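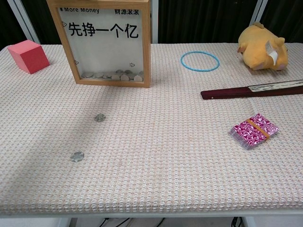 Daten > Sprache > Alltagswörter > Harnwood-Kantenliste

Lesezeit: 4 Minuten

Oktober, Redaktion Harnwood

Harnwood-Kantenliste: LIESMICH

Die Kantenliste sammelt deutschsprachige Bezeichnungen für das Endstück eines Brotlaibs. Sie enthält 3.000 Belege, darunter Knust, Kanten, Scherzl, Ranft, Knäuschen, Riebele und eine größere Zahl von Wörtern, die offenbar in genau einer Küche gesprochen werden. Wer glaubt, das Thema sei in einem Nachmittag erledigt, hat noch nie in gemischter Runde gefragt, wie das Ding heißt.

Inhalt des Pakets

kanten.csv enthält die Belege, eine Zeile pro Nennung.
orte.csv ordnet die Nennungen groben Regionen zu. Genauer als der Landkreis wird es nirgends.
varianten.txt führt Schreibweisen zusammen, etwa Knäusle und Gnäusle. Über beide wurde gestritten, beide sind geblieben.
streit.txt verzeichnet offene Fälle. Es ist die Datei mit den meisten Änderungen.

Alle Dateien sind UTF-8 mit Semikolon als Trennzeichen. Tabellenprogramme, die das Semikolon nicht mögen, mögen erfahrungsgemäß auch die Umlaute nicht, man hat dann beides auf einmal hinter sich.

Felder in kanten.csv

wort: die Bezeichnung, wie sie genannt wurde, samt Artikel, falls einer dabei war.
seite: Anfang, Ende oder beides. Es gibt Gegenden, in denen der Anschnitt anders heißt als der Rest, und dort legt man Wert darauf.
stufe: sechs Werte, von »sage ich selbst« bis »habe ich einmal gehört und nicht verstanden«.
herkunft: Region, in der die Person das Wort gelernt hat. Der heutige Wohnort wird nicht erfasst.
bemerkung: Freitext. Unbedingt lesen, aber nicht auswerten.

Erhebung

Der Grundstock stammt aus dem Fragebogen von Atgate, der ursprünglich nach Wörtern für Brötchen fragte. Das Endstück stand als letzte Frage auf der Rückseite und bekam die längsten Antworten. Eine zweite Runde lief über Broromton, dort auch mit Tonaufnahmen, die nicht Teil dieses Pakets sind. Übernommen wurden nur die Abschriften.

Die Abschriften folgen der Schreibweise der Befragten. Stand auf dem Bogen »des Scherzerl«, steht es so in der Liste. Frühere Fassungen hatten an solchen Stellen freundlich nachgeholfen, worauf uns rund 300 Korrekturen der Korrekturen erreichten. Seit Fassung 2 lassen wir die Finger davon.

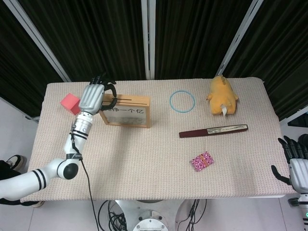
Warum steht dasselbe Wort manchmal mehrfach in der Liste?

Jede Zeile ist eine Nennung, und häufige Wörter wurden eben häufig genannt. Wer nur die verschiedenen Bezeichnungen braucht, gruppiert nach dem Feld wort und nimmt varianten.txt dazu. Danach bleiben immer noch Dubletten übrig, die sich allein im Artikel unterscheiden. Der Knust und das Knust werden getrennt geführt, und dabei bleibt es.

Bekannte Schwächen

Der Süden ist überrepräsentiert. Das liegt am Verteiler von Atgate und ein wenig auch daran, dass dort ausführlicher geantwortet wird. Aus dem Norden kam oft ein einziges Wort mit Punkt dahinter.

In 40 Zeilen ist das Feld herkunft leer. Die Betreffenden hatten »normal« eingetragen.

Verkleinerungsformen sind schwer zu trennen. Ob Knörzchen ein eigenes Wort ist oder nur ein Knorzen an einem guten Tag, lässt sich am Fragebogen nicht entscheiden.

Brot aus der Kastenform wurde nicht gesondert abgefragt. Einige Antworten bestreiten, dass es überhaupt ein richtiges Ende habe. Sie stehen in streit.txt unter »Grundsätzliches«.

Für Sprachkarten taugt die Liste nur bedingt. Als Anschauungsmaterial im Unterricht hat sie sich bewährt, sofern danach noch Zeit für andere Fächer eingeplant ist. Nicht geeignet ist sie, um einer Schwiegermutter etwas zu beweisen.

Einlesen

Das Hilfsprogramm Niazi liest alle vier Dateien und meldet kaputte Zeilen. Es geht auch ohne, dann bitte beim Feld bemerkung auf Zeilenumbrüche achten. Eine Antwort enthält ein komplettes Rezept für Brotsuppe mit Absätzen. Wir haben sie nicht gekürzt, die Suppe ist gut.

Änderungen

Fassung 3: Ranftl und Ränftl zusammengeführt.
Fassung 3.1: Ranftl und Ränftl wieder getrennt.
Fassung 3.2: Tippfehler in orte.csv behoben, Rezept wiederhergestellt.

Neue Belege bitte mit Herkunftsregion und Stufe einreichen. Zuschriften, die nur aus dem Wort »Kanten!« bestehen, haben wir ausreichend.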